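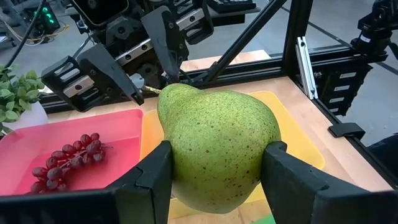 Blair Ogilvie
Staff writer, Food and Home

Lionel Sowerby keeps his pears away from his grapes. He ran the produce counter at Menzies for 13 years, and he still sorts fruit the minute he gets home from the store.

"Grapes go on one tray, pears on another," he says. "I like colored plastic, a pink one and a yellow one, so I know where things belong."

Green pears give people the most trouble, in his view. Shoppers wait for the skin to change, and with many kinds it hardly does. Sowerby doesn't mind speckles either.

"Customers used to bring them back over the little brown dots. The dots are fine. Press up by the stem. If it gives a bit, eat it today."

He leaves hard pears on the counter and checks them every morning. Once the neck softens they go in the refrigerator, where he gives them a few more days. Dark red grapes he buys on the stem and doesn't wash until he wants some.

"Wash them early and they go soft on you. I lost a whole bag that way in June."

His shopping day is Friday. He buys four or five pears at a time, at different stages if he can find them, and one bunch of grapes. I asked what he does with a pear that has gone too far.

"Cut out the bad part and cook the rest. A little butter, a little sugar. My wife has hers on oatmeal."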